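4.3 Preparing the outdoor route and the people who share it

The Bukex delivery cart brings mail and small parcels from the gatehouse to the main building. Before the first automatic run, the shift leader and one person from the mail room do the steps below together.

1. Drive the cart by hand to the start point. Keep the key in position M.
2. Enter route code 2132 on the panel and press Confirm.
3. Walk the full route in front of the cart. On concrete, check the joints between the slabs and remove stones.
4. Set the speed limit to 11 for the open pavement.
5. Turn the key to A and step back to the grass side.

Note: The cart does not follow painted lines. Old or worn markings on the ground have no effect on the route.

Caution: Cars may be parked near the entrance. Switch to manual for the last 30 meters if a vehicle stands on the route.

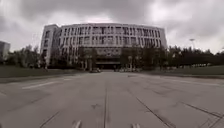 Tsz-kin Chung remarked after the June trial that the walking was never the hard part of the job, and that she missed the short talks at the gatehouse more than she expected. Please consider this when you plan the shifts. At Netent we now keep one hand delivery each morning, and the staff take it in turns.

6. Write the new duties on the shift sheet. The person who carried the mail before is now responsible for loading, for the route check and for answering stop calls.
7. Show every employee of the building where the red stop button is. Let each one press it once.
8. If the panel shows error 31, do not restart from the office. Go to the cart and look at the wheels first.

Note: A stopped cart must not be counted as a mistake of the operator in the shift report.

For charging and storage, see section 4.4.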